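Monday, October 3, 2022

Garment folding, bedroom set. Katherine and I started at 9 with both hand-held grippers. Target for the week is 300 usable demos, and we had 684 in the pool before today. Hugo wants more dark clothes on patterned bedding, so black and dark gray items go first.

Rule for sleeves: pinch, lift clear of the bed, short hold, then fold in. The other gripper stays on the garment until the sleeve is down. Start and stop with both grippers in the air. 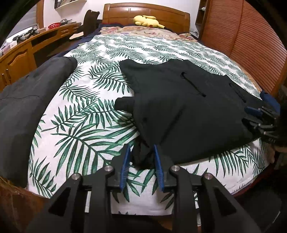
Lost 7 takes before lunch, all to tracking dropouts when the left gripper went too low over the bed. Esko reran them with the new map and got two back. The rest are tagged bad.

Did 20 more after lunch at a slower pace. Drawstrings and zipper pulls still catch between the pads now and then. Keep those takes, but tag them "snag".

To do: recalibrate jaw width, ask Snežana about the tag list, charge everything tonight.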